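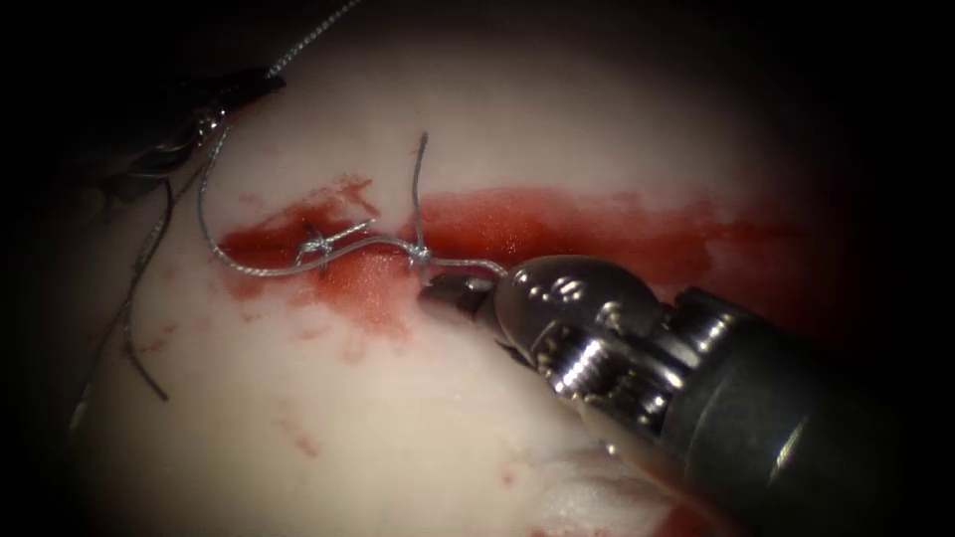 Two knots in the thread, with the right gripper closed on the suture next to the second one.

Grip fault on the right arm - gallery
Posted 21/09/2022 by Lambros Lazaridis

This page belongs to the fault report on the right arm of our suturing setup in Jernudby. The report is long and has many tables, so Nanami Takagi asked me to put the picture on its own page, with the notes that people ask for most often.

The fault is a loss of grip force. During a long pull on the thread, the controller still reports "closed", but the force at the jaws goes down for a short moment and then comes back. The operator gets no warning. We found it in the log of the February series, where it happened in 3 of 24 runs. In one of these runs the thread slipped and the knot had to be tied again.

Notes to the picture

Jaws: they are closed on the thread just to the right of the second knot. The fault cannot be seen from outside, so please do not use the picture to judge the force.

Wrist: the screw with the fine ridges is visible on its side. We first suspected a mechanical play in the wrist and changed the whole part. The fault came again after 4 runs.

Thread: silver-grey and braided. The short tail is at the left knot, the longer one stands up at the right knot.

Left arm: only the tip is visible, in the dark upper left corner. It has the older Šimko driver and we did not find the fault in its log.

What we do now

The driver of the right arm was sent to Firora for inspection, and we wait for the answer. Until then, the right arm may not be used for pulling a knot tight. If you have a similar drop in your own log, please write to Nanami and include the time of the run and the driver version.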